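Breathnach Opens Baking School and Test Kitchen in Ullbridge

New courses on fruit desserts, fresh cheese and slow oven baking begin in August

ULLBRIDGE. Breathnach, the maker of fruit preserves and baking products, announces today the opening of its first baking school. The school is on the ground floor of the former Skindosley dairy in Ullbridge, and it will welcome its first students in August. It has a teaching kitchen, a smaller test kitchen for new recipes, and a room where the students can sit and eat what they have baked.

The company has made plum butter, quince paste and apple preserves in Ullbridge for many years. During this time customers have often written to us with the same questions. They want to know why the fruit sinks in the cake, why the custard separates, and how long a tart can wait before it is served. We have always answered these letters one by one. With the school we can now answer them at the stove, and the customers can try the answer with their own hands.

The program starts with 3 courses. The first is called Fruit in the Oven and is made for people who bake at home from time to time. In one morning, from 9:00 to 1:00, the students make a plum cake on yeast dough, a baked apple with oats and a cherry clafoutis. The second course treats fresh cheese in desserts. The students make a simple curd cheese from whole milk, and they use it for a baked cheesecake without crust and for small dumplings filled with apricot. The third course is for more experienced bakers and lasts two evenings. Its subject is puff pastry, which needs a rest in the cold between the folds, and for this reason we do not try to teach it in one day.

Every course has a small group, and each student has an own work place with an oven. All the ingredients are included in the price of 95 dollars per course. For the puff pastry course the same price covers both evenings. Students may take home everything they bake, so please bring a box or a tin with a good lid.

A large part of the fruit will come from Grallska, the growers' cooperative in the valley north of the town. Grallska has supplied plums and apples to Breathnach since the beginning, and its members keep 433 trees of the old local plum, a small dark fruit which is too sour for eating fresh but becomes very fine when it is baked with sugar. These plums have a short season. Outside the season the courses will use fruit that was halved and frozen at harvest. In our tests the frozen plums gave more juice, so the recipe for the cake now asks for a spoon of ground almonds under the fruit.

The recipes were prepared in the test kitchen during the last winter. Each recipe was baked in a gas oven and in an electric oven, and with butter from two different dairies. Where the result was not the same, the recipe card says so. The cards are written in cups and also in grams. We recommend the grams, above all for flour.
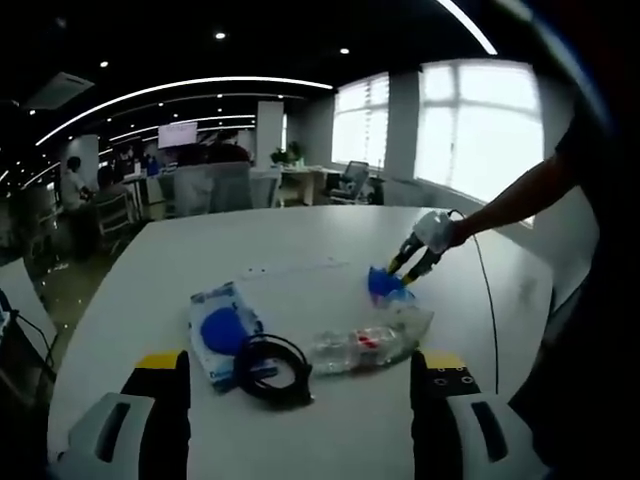
Breathnach will send the recipe cards also to people who cannot travel to Ullbridge. The first printing is 1,000 sets, and a set contains the cards for all courses together with a short guide to baking with frozen fruit. Orders are prepared at the Ullbridge office, where the packing is still simple: a wide white table, a translucent plastic package with blue printing, and then the post. A set can be ordered by letter or through the Breathnach website, and it costs nothing when it is ordered together with a jar of preserves.

The building has kept the old tiled walls of the Skindosley dairy and the stone floor, which stays cool also in summer and is very welcome for pastry work. The entrance is on the side of the river and has no steps. Visitors who come by car can park in the yard behind the building.

Registration for the August courses is now open. Places are given in the order in which the registrations arrive. Students with an allergy to nuts, milk or eggs are asked to write this on the form, and the kitchen will tell them before payment if the course is suitable. A fourth course, on steamed puddings and dried fruit, is in preparation for the winter.

About Breathnach

Breathnach produces fruit preserves, fruit pastes and baking products in Ullbridge. Its products are sold in grocery stores and bakeries, and at the company's own shop next to the factory.

Press contact

Breathnach Baking School, Press Office, Ullbridge. Recipes for printing and samples of the preserves are available to food editors on request.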